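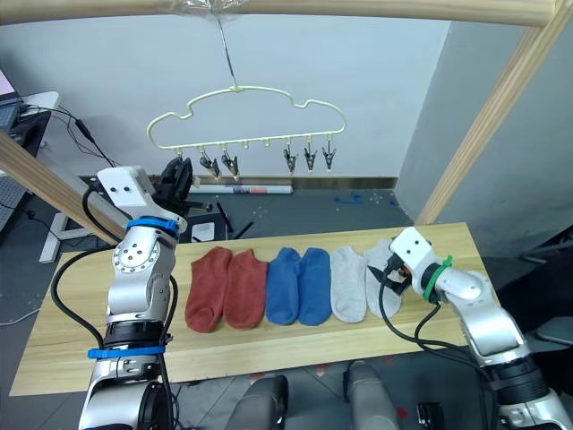
Re: [homeknit] toe-up or cuff-down for a beginner?

2022-06-26

Hi all,

Been meaning to answer this one for days, and then the garden got in the way (beans, mostly). Quoting the bit I want to talk about:

> I've made hats and one very long scarf and I'd like to try socks before the winter. My sister-in-law swears by toe-up, my pattern book only has cuff-down, and I've got one 100 gram ball of Herneo sock yarn that I don't want to wreck. Which way would you start? And do I really need to swatch for something that small?

OK so, I learned cuff-down and I still think it's the gentler way in. You cast on, you do your ribbing, and then you get a good long stretch of plain leg where nothing much happens and your hands can settle. By the time you reach the heel you've been going in circles for 45 rounds or so and the needles have stopped feeling like a handful of porcupine. With toe-up you hit the fiddly part in the first ten minutes, and I know at least one person who quit right there (me, the first time, in February, in a very bad mood).

That said, your sister-in-law has a point about the yarn! If you're nervous about running out, toe-up lets you knit the foot, try it on, and then keep going up the leg until the ball is gone. The other way to play it safe is to weigh the ball on a kitchen scale and stop the first sock before you're past half. I do that every single time now. I've got a drawer with a lonely Parko merino sock in it from before I owned a scale, and no, they don't make that color anymore.

About swatching: yes, sorry. But do it in the round, on the needles you're going to use, and don't bother with a pretty square. I cast on the sock itself with my best guess, knit 10 rounds past the ribbing, and measure that. If it's wrong I rip it out and I've lost one evening. My gauge in the round is tighter than my flat gauge by a whole needle size, so the square told me lies for years.

A couple of other things while I'm typing. Go for a stretchy cast-on, whatever the book says. The ordinary long-tail is fine over a needle one size up, but if you do it tight you won't get it over your heel. And for your first pair please use a plain heel flap, not the short-row thing. The flap takes longer but you can see what you're doing, and the little gaps at the corners close right up if you pick up one extra stitch on each side.

Somebody also asked off list about the Jistitz needles. I have the 6 inch double points and like them a lot, though they're a bit slick for wool with nylon in it. Bamboo would be easier on a beginner.

Post when you get to the heel, I want to hear how it goes!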